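April 11, 2019

Long one today. I finally sat down to write the house rules for the two-arm bench, which I've been promising since October, and I got a lot further than I expected (and drank far too much coffee doing it).

The trigger was the Florkard checklist. It arrived last week, and it's a perfectly decent checklist if your robots live behind a fence and stack boxes all day. Ours work over a tabletop with kitchen appliances on it, and half the questions just don't fit. "Is the cell perimeter marked?" Well, there's a table, and the table has edges! So I stopped trying to answer it and started a fresh page with the heading Hodomgate Bench Rules, and after that it went pretty fast.

Rule one was easy. Before anything gets recorded or run, both arms go to their open pose, grippers empty, fingers wide, and whoever is running the session looks at them with their own eyes. I don't care what the screen says. The screen told me the left arm was parked once when it was hanging a hand's width over my notebook, and I haven't trusted it since.

Rule two took me most of the morning, and it's the one about who moves first. When the arms share a space you need one of them to be the boss. I wrote that only one arm may be inside the middle zone at a time unless the task sheet says both, in writing, with the handover step named. Then I tried to draw the middle zone and found that I had been picturing it differently from how the Chan software draws it. Mine was a neat rectangle. Theirs is a kind of fat lozenge that leans toward the back of the table. I went with theirs - no sense having rules that argue with the software - but I want it written up on the wall where people can see it, and I'm going to nag until it is.

Rule three is speed. 100 millimeters a second is the cap for any new task, and it stays there until the task has had four clean runs in a row. Clean means no stops, no bumps, no "oh it only brushed it." I had a little fight with myself over that last part. I'm the worst offender! I will absolutely wave through a brush if it's nearly lunch. So now it's in the rules in plain words and I can't.

Then appliances, which is where the Florkard thing had nothing at all for me. Anything with a cord is unplugged for practice runs, and the plug lies where the person at the stop button can see it. Doors get opened by hand first, so we know they aren't sticking. Nothing made of glass gets pushed from the side, ever. If an appliance shifts during a run, you stop, put it back, and start over from the open pose. You don't nudge it back with the gripper to save time, however clever you feel.

Grip pads I almost forgot. The Galtus manual has one sentence on them, buried near the back, and it only says to keep them clean. Clean how? With what? I wrote: look at both pads on both arms at the start of each session, dry brush first, damp cloth if that doesn't do it, no solvent. Dust in the mesh seems like such a small thing to put in a rule, but I lost most of a day once to a slipping grip and blamed the code the whole time. I'm still a bit sore about it.

What I haven't solved is the stop button. There are two of them now, one per arm, and under pressure people hit the nearer one. I'd love a single button that kills both, but that means wiring, and wiring means asking for money. For the moment the rule says hit both, every time, even if only one arm is misbehaving. I practiced it at the bench this afternoon, slapping away with both hands like a bongo player, and it does feel natural after a few goes.
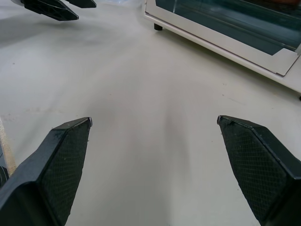

Still to write: what happens when someone wants to break a rule for a good reason, which they will. I'm leaning toward a sign-off line on the task sheet, with the rule number and one sentence saying why. Short, so people will fill it in. I'll type the whole thing up tomorrow and try to get it down to two pages, though I suspect the appliance part will want to spill over. Bed now, my eyes are closing.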